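The Folded Sheet Returns to the Work Table

Coloured paper has kept its place in the Foncombe craft program. The autumn term, which opens in April, gives 60 places to beginners' folding. Participants work one sheet at a time on a covered table - spare paper is kept well away from the fold.
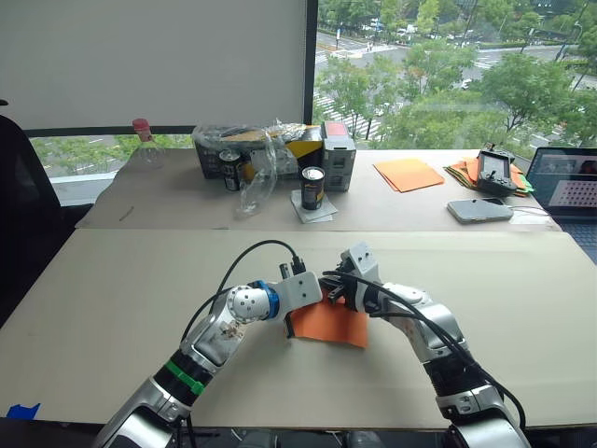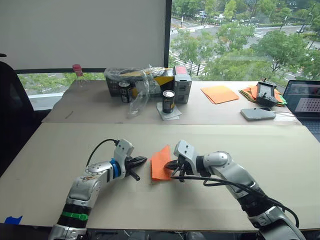
Orange paper at the work table, with a second table behind.

Which fold should a beginner learn first?

The program recommends the plain diagonal. Opposite corners are brought together and held, and the crease is pressed from the centre outwards. A sheet that has creased in the wrong place may be flattened under a book and kept for practice. The Alano course guide sets out 400 models, graded by difficulty.

Comments (3)

paperwren: My neighbour and I did the beginners' term last year. Still can't manage the crane.

Flonov: Is the Alano guide sold separately?

tealcup: Orange is my favourite colour to fold, it shows the creases nicely.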